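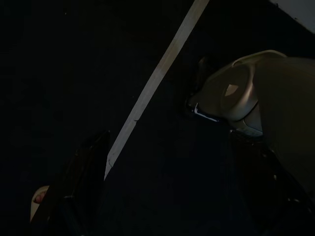 Who says so? How celebrity gossip gets made

By Lucyna Grabowska

Suppose you read that the singer from Brika has stormed out of a studio and is never speaking to the drummer again. It sounds exciting. It might even be true. But before you tell everyone on the bus, it's worth asking where the story came from.

Stories about famous people are a kind of news, and some are written with care. A reporter rings people up, checks what they say and asks the famous person for their side. That takes time. Plenty of gossip is made much faster than that, and fast gossip is usually thin.

What is "a source"?

You'll often see the words "a source close to the star". A source is a person who gives information to a writer. Sometimes they want their name kept out of it for a good reason, such as not wanting to lose their job. But a source with no name could be anybody. It could be a best friend, or someone who once stood behind the star in a queue. It could be a person paid to make the star look good. You can't check, so you have to decide how much you trust the writer.

Why would anyone want gossip about themselves?

Lots of stars say they hate it. I believe some of them. Still, look at the dates. When the film Mornen was about to open in April, its two leads were suddenly "spotted having dinner". One gossip page, Ledel, ran 6 stories about that dinner. None of them said what the two people talked about, or who saw them. All of them gave the name of the film.

Perhaps they were just hungry. But people called publicists have the job of getting stars talked about, and a dinner is cheaper than a poster.

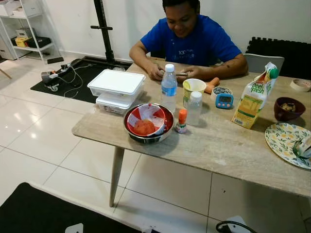
A smile can mean all sorts of things. You can't tell which from one picture.

Photographs can fool you as well. Someone blinks, or yawns, or frowns at the sun, and the headline says "HEARTBREAK". The photo is real. The heartbreak may have been added by somebody at a desk. Try covering up the headline with your hand and looking at the face again. Would you have guessed the same thing?

Then there are the numbers. Ledel said that 2331 fans had signed a letter begging Brika to stay together. That sounds like a lot, until you ask where the letter is. I looked for it and found a page that had copied Ledel, and another page that had copied that one. Three pages saying the same thing can still be one page's guess.

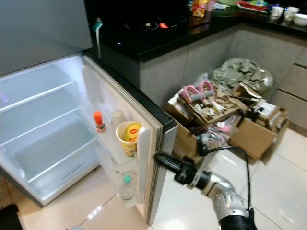

Hajnalka Szűcs thinks I'm being a bit mean about all this. Gossip is fun, she told me, and most readers know perfectly well that half of it is rubbish, so where's the harm?

Well, it can be fun. I read it too. But the people in the stories have families, and a story that isn't true can stick to somebody for years. If a page does say sorry, it tends to do it in very small letters.

Things to ask next time

Does anyone in the story have a name, apart from the star?
Did the writer ask the star what happened?
Is there a film, a song or a perfume coming out soon?
Does the headline end in a question mark? "Is Brika finished?" often means the writer doesn't know.

If you can't answer most of these, put the story in the "maybe" pile. Mine is enormous.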